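The people who hang up shirts for a living

I got to Kukolia a bit before ten, and the first thing I was handed was a coat hanger. "Everybody does a few," said the woman who runs data collection there, and she was dead serious. So I put down my bag and did a few (badly, I was told).

Kukolia teaches robots to handle clothes, and the way you teach a robot to do that, at least in this building, is to steer its arms through the job over and over and save every try. Each saved try is called an episode. They had 1,825 of them on the day I visited, and she wants 2,000 before the end of August.

"People think the coding is the hard part," she told me over very weak coffee. "The hard part is a Tuesday afternoon when you've hung up the same jacket since lunch and you still have to do it like you mean it. If you get sloppy, the model learns sloppy."

I asked what sloppy looks like. She laughed and said it looks like me with a hanger! Then she got more specific – grabbing a sleeve when you meant to grab the shoulder, stopping halfway to think, bumping the rail and going on anyway. They throw out some of those and keep others. "We keep the ones where the operator makes a mistake and fixes it. I love those. A robot that has only ever seen perfect hanging has no idea what to do when the collar slips."

Her best operator can get through 112 episodes in a day, which sounded like a lot to me until I heard that the record at Zirnen, where she used to work, was 120. "Their room never changed, though," she said. "Same rack, same spot, same light. We move things. We swap the clothes."
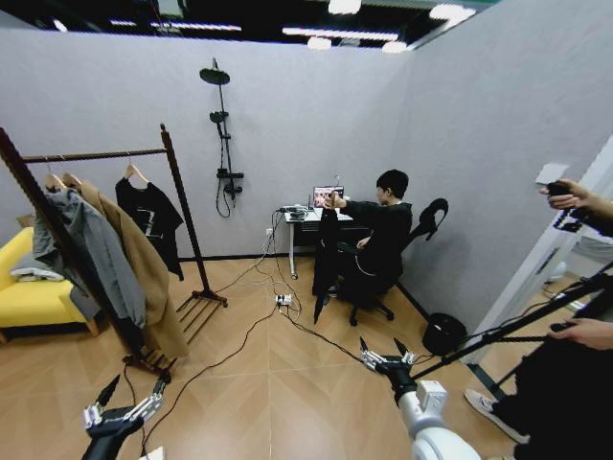
She's picky about the clothes, too. Most of them come from a thrift store called Lirnovov down the street, and she goes shopping there herself with a list. Long coats are her favorite, and knits drive her crazy. "A coat tells you where its shoulders are. A sweater tells you nothing."

The current software is named Paul, for reasons she refused to go into. I asked if Paul was any good yet. She made a so-so motion with her hand. "With T-shirts, pretty good. With anything that has a lining – ask me in August."

On my way out she checked my practice episodes and marked two of them as usable. I was way too pleased about that. The third one, she said, she was keeping for training new operators, and she didn't say as what.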